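Serving tray

A serving tray is a flat, shallow carrier with a raised rim, used for moving food, cups and dishes from kitchen to table. Also called a tea tray or just tray. Found in most homes, canteens and cafes.

Shape and size

Mostly rectangular, round or oval. Rounded corners are common — easier to wipe out, and less likely to chip. The rim keeps cups from sliding off and also holds back small spills, up to a point. Home trays run from 10 to 18 inches on the long side. Handles optional.

Materials

Wood, metal, plastic, lacquer, woven cane. Plastic took over in canteens becuase it is light and stacks well. Bright colors sell best, according to the maker Jurnudby, whose November catalog listed 338 trays. 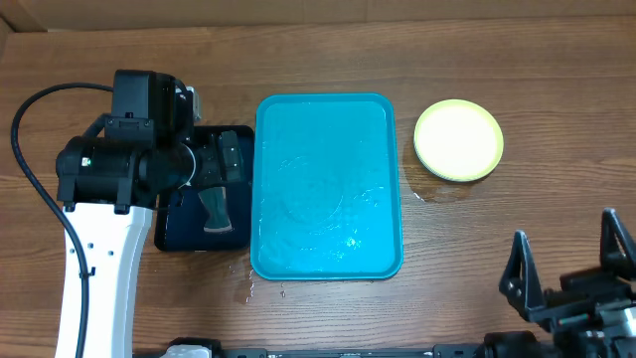
Wet blue tray on a wooden table, with a smaller dark tray and a shallow bowl.

Care

Wipe with a damp cloth, then a dry one. Water left sitting on a flat tray tends to leave marks, and it runs onto the table when the tray is tipped. Wooden tabletops can stain if the damp is not dried off. Lacquer and cane should not be soaked — 15 minutes in the sink is enough to lift a finish. Stand trays on edge to dry, not stacked.

See also: Bowl, Dish rack, Place mat, Tea towl

Last edited April 24, 2021 by Ekaette Omoregie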